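From: Coralie Cartwright
To: Sindov Street Neighbors list
Subject: Re: Police union and the parade overtime

Elango Thomas wrote:
> I read that the officers' union is telling its members not to sign up
> for off-duty shifts at the Awad Park music weekend. Is this a done
> deal? And does it mean the street closures are off? My mother lives on
> Erkton Avenue and she can't get her car out on those nights as it is.
>
> Elango

Hi Elango, and hi everyone,

Great question, and I'm so glad you asked it on the list, where more people can see the answer! I went to the public safety meeting last night and stayed until 10:40, so I can fill in a good part of this.

It is not a done deal. The union board took a vote to "discourage" members from signing up, and Declan Scanlon, who spoke for the union, was careful to say that any officer who wants the work can still take it. The shifts are off duty and voluntary to begin with. What they are upset about is the pay rate for event work, which hasn't moved in two contracts, plus the way last year's shifts ran long with no relief. He did not say one word against the musicians, whatever you may have read in the comments on the Gindulico page.

The street closures are a separate item. Those come from the traffic division and are staffed by officers on regular duty, so your mother should plan on them. Residents of Erkton between the park and the school can get a windshield pass that lets them through the north barricade - ask at the front counter of the district station and bring something with her address on it. Two passes per household.
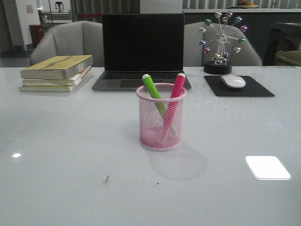
Now for the part that made me want to stand up and cheer. Esi Sowah asked the city for the permit file, and they had it right there! The promoter has to provide 80 security staff for each evening, and the permit says plainly that off-duty police can fill some of those spots or none of them. So the show can go on either way, as long as the licensed guards turn up. I had no idea, and from the faces in the room plenty of other people hadn't either.

Costel Ilie wanted to know who pays if regular officers have to be pulled in from other districts. The deputy chief said the city would bill the promoter, and then got a little vague on how fast those bills get paid. Costel is going to follow up in writing, and I hope he'll post whatever he gets back.

If you want to read the permit yourself, ask the clerk for file 698. It's long but the security section is near the front.

The council takes up the event pay rate in June, and public comment is open to anybody who signs the sheet before it starts. I'm going, and I have room in my car for two more!

Coralie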